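3.2 What counts as a cleared table

Most of the advice literature we reviewed treats clearing a table as one task with one end point. We doubt this. In the guides we read, a table is either "messy" or "tidy," and the reader is expected to know which is which. Manninen's household manual goes further and claims that anyone can sort a table of kitchen things in the same way if given the same three rules: dishes together, food together, everything else away. We took the rules at face value and tried to apply them to a white table holding dishes, a red bottle, and food items of the play kitchen sort. 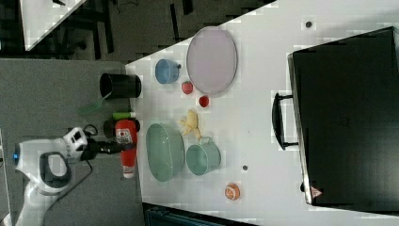
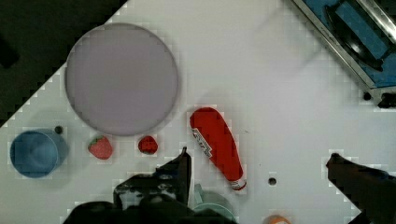
Figure 2. Kitchen items on the white table, in two views. A plate and a red bottle with a white label appear in both.

The first rule looks safe. A plate is a dish, and so is a mug. But "together" hides a good deal. Some of our readers took it to mean stacked, with smaller pieces resting on the plate. Others took it to mean side by side in one part of the table. Both groups thought they had followed the rule, and both thought the other group had not. Manninen gives no drawing and no measure of distance, so we see no way to say who was right. When we asked one reader how close two dishes had to be before they were together, she said she would know it when she saw it. We believe her, but it is not something that can be written down and handed to the next person.

The second rule is worse. A strawberry is food, and nobody argued about that, even with a toy one. The bottle caused more trouble. A ketchup bottle holds food, stands in the refrigerator in many homes and on the table in many others, and is handled more like a dish than like a piece of fruit. Sorted by what is inside, it goes with the strawberry. Sorted by how it is stored, it goes away. Sorted by shape, it goes wherever tall things go. The manual covers jars in one short line ("return to shelf") and does not mention squeeze bottles at all.

A bowl raises a related problem. Is a bowl a dish or a place to put food? If fruit goes into it, the first two rules are in conflict, because the fruit is now among the dishes. Our readers mostly settled this by habit. Those who kept a fruit bowl at home used a bowl for fruit and called the job finished. Those who did not keep one were bothered by the result and wanted the fruit on the plate, or off the table. This is a difference in upbringing, and we are not convinced that any wording of the rule would remove it.

The third rule, "everything else away," depends entirely on the other two and on there being somewhere to put things. The Firnell housekeeping study reports that homes with more shelf space have clearer tables, and offers this as support for the rule. We find the argument thin. Homes with more shelf space also tend to have larger kitchens, and people with larger kitchens may not use the table for storage in the first place. The study followed its households for 365 days, a respectable length of time, but it recorded only whether a table was clear at the end of the day. It did not record what had been on it or where those things went. A table cleared into a box on the floor would have scored the same as one cleared into a cupboard.

Rissanen has made a more careful case. In her view the rules are meant as a starting point, and small disagreements over bottles and bowls do not matter so long as the people in one home agree among themselves. This is fair as far as it goes. It does not rescue the stronger claim, which is that the rules lead different people to the same table. Her own sample from Grorville was drawn from people who already lived together — hardly a test of whether strangers would agree.

We should add a caution about our own materials. Toy food is light, does not spoil, and leaves no marks on a plate, so a reader sorting it has less reason to hurry or to keep raw things apart from clean ones. Real leftovers might push people toward a common answer. They might also add new grounds for dispute, such as whether a used plate still belongs with the unused ones. Our table cannot settle this, and we have not found a study that does.

For the rest of this paper we therefore avoid the words "tidy" and "cleared" when reporting results. Where an arrangement is discussed, we state which items were touching, which were stacked, and which had left the table. The labels given by readers are reported separately in section 4, in their own words.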